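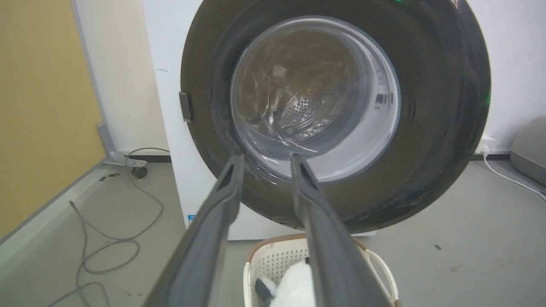
Washer, basket, gripper. Door still shut.

Home & Shop Automation > General > Can a machine do one actual chore yet?

ohm_on_the_range
Moderator, Home & Shop Automation
Posted in January, 9:15 am

Every winter we get this thread, so I may as well start it myself and keep it in one place. The question is simple. Is there a household or shop chore a machine can do today, start to finish, without a person hovering over it with a rescue broom?

I'm nominating laundry as the test. Loading only. No folding, I'm not a monster. Open the door, take one soft thing out of a basket, put it in the drum, shut the door. My nephew could do it at three, although he also put the remote in.

My position is "no, but closer than last year." Go ahead and yell.

lintbucket
We have a machine that does laundry. It's called a washing machine. It's been around a while.

torque_wench_50
Lintbucket has a point and I hate it. The washer already took the hard part. What's left is bending over, and people want to spend a car's worth of money to get out of bending over.

I run the parts bench at Thaler and we've had an arm tending a press for six years. It's great. It's great because the part shows up in the same spot every time, facing the same way, and has never once been a sock. Put it in front of a pile of shop rags and it would be a very expensive coat rack.

marberg_mike
Disagree on the coat rack. Soft stuff is easier to grab than people think, you can be sloppy with it and it forgives you. The door is where I'd put my money on trouble. You have to find the edge, pull hard enough to pop the latch, then quit pulling hard and swing it in an arc while staying out of its way. Three different jobs and we do them with one hip while holding a coffee.

ohm_on_the_range
You say door, I say everything after the door.

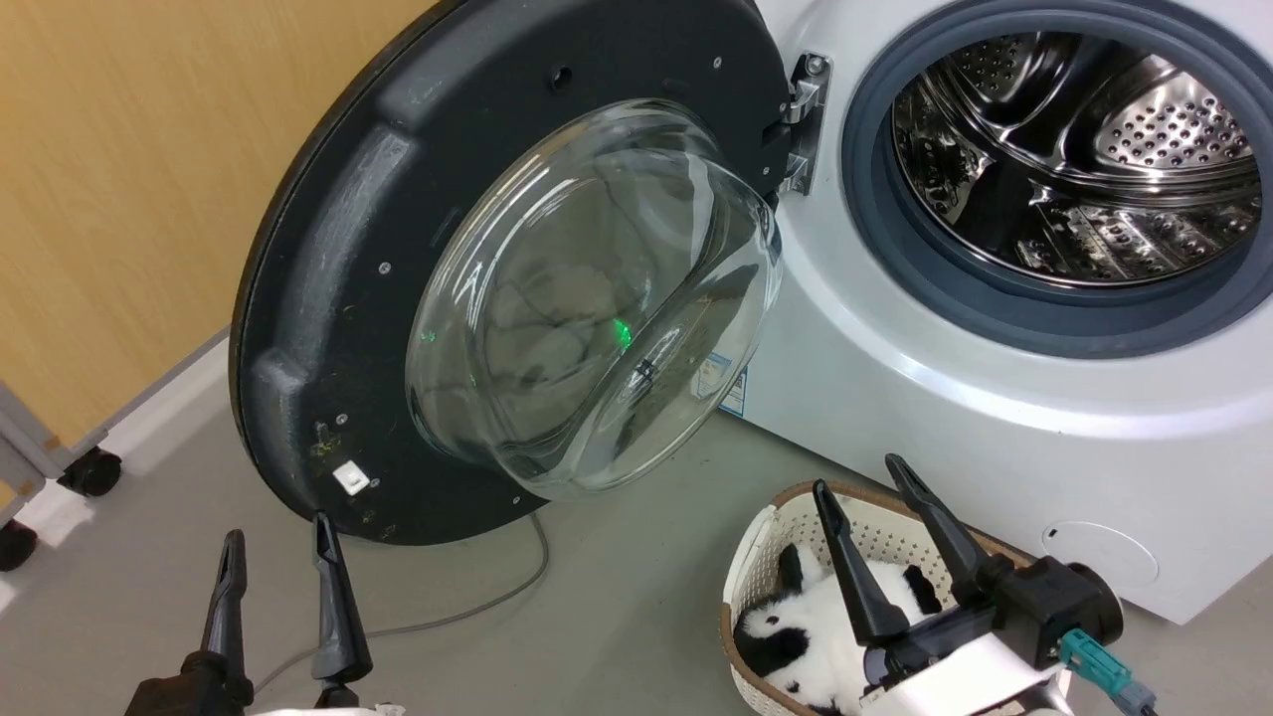 ohm_on_the_range
Moderator, Home & Shop Automation

Door open, two hands ready, one panda waiting in the basket. A person looks at that and sees four seconds of work. Now write down what has to go right. Get hold of the panda and leave the basket behind. Lift it over the rim. Miss the glass, which sticks out like a fishbowl. Get it past the rubber lip and let go far enough in that it doesn't roll back out at you. Then check for an ear hanging over the seal before you close up, because the seal will win that one.

I'll grant Mike that the door counts as a chore in itself. But I'd call it the first quarter of the job.

lintbucket
You washed a panda?

ohm_on_the_range
I made no claims about the panda.

iltport_annie
Can I be the cheerful one? I think you're all grading on the wrong curve! I don't need four seconds. I'm at work until 6 – it can take the whole afternoon if it likes. If a thing spent 50 minutes putting in one load and got it right, I'd come home to clean towels and never ask how long it took. My dishwasher takes over two hours and I've never stood there tapping my watch.

torque_wench_50
Sure, as long as it gets it right. At the shop one bad pick out of 120 means I walk over and clear it. At your place one bad pick means a towel shut in the door and a wet floor, and you're at work until 6.

iltport_annie
Okay, that's rude but fair.
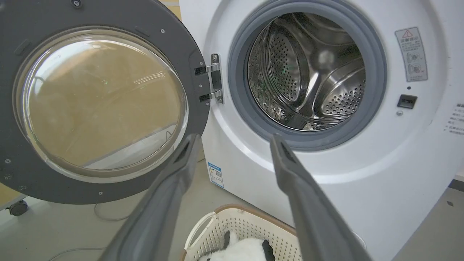 marberg_mike
Speaking of bad picks, I'd take a machine that knows when to stop over one that's fast. Let it try a couple of times, then leave the door open and send me a text saying "couldn't do it, sorry." My kids don't even send the text.

lintbucket
Mine would say the load was done and I'd find it in the hamper.

torque_wench_50
So we've automated teenagers. Wonderful.

Real answer to the original question, for shops anyway: sweeping, yes, if the floor's clear. Moving bins from A to B, yes. Sorting a mixed box of hardware, I've seen it done and I've seen it done badly by the same machine before lunch. Anything involving cloth or a cord, ask me again next January.

ohm_on_the_range
I'm putting that down as "no, but closer."

iltport_annie
I'm putting it down as "yes, if you leave the house." Back in 15, the dryer's buzzing.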